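Short Fiction | Shop Floor Stories
Reading time: 1 min

The gripper at Mornham had closed 2973 times before it began closing crooked. Eino Lahtinen took this personally. He had set the pads in September, with a torque wrench and a good deal of talk about patience.

He opened it wide and studied the faces. The right pad was scuffed pale along its top edge. He loosened it, moved it a hair, tightened it and moved it back. 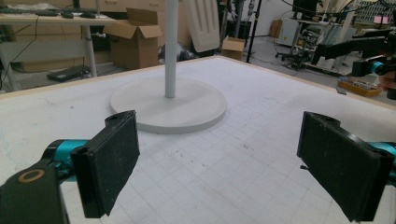 Oskari thought the pads were fine and the trouble was the zero, which somebody had set after lunch. He mentioned this twice, the second time with his mouth full.

Eino said the zero was perfect — he had set it himself. Then he sat for a while. Then he opened the settings and typed a 3 where there had been a 4, with his shoulder turned so the screen was hard to see.

"Pads," he announced. Oskari wrote "pads" in the log and, after it, a very small question mark.

© Grilberg Stories | Contact | Back to top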